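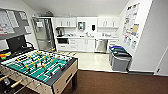
4. Levelling the table and looking after the rods

By now you should have all the legs on and the table the right way up (if you haven't, go back to section 3 and grab a friend, because I tried flipping mine alone and my back still grumbles about it).

1. Slide the table to where it's going to live. Leave yourself room to pull the rods right out on both sides. I always forget this and end up whacking the radiator.

2. Lay a spirit level across the middle of the pitch, then along it. Turn the foot on the low corner a little at a time and check again.

3. Roll a ball slowly from each end. If it wanders off the same way every time, you've got more fiddling to do, sorry!

4. Wipe each rod with a dry cloth, then put 2 drops of silicone oil on it near the bearing. Push and pull it 6 times to spread the oil.

5. Tighten the screws on the players by hand. Stop when they feel snug.

Note: on the older Semell tables the feet lock with a separate nut. Loosen that first or you'll be there all evening, like Akash and I were.

Caution: keep cooking oil and spray polish well away from the rods. They go sticky, and the gunk ends up all over the pitch.

Caution: watch small children at the rod ends. A rod comes out fast, and usually at face height.

Give the rods another drop whenever they start to squeak. Mine get done every March and again before the Fandside tournament, where Hertta beats me anyway.

Next: section 5, replacing a worn bearing.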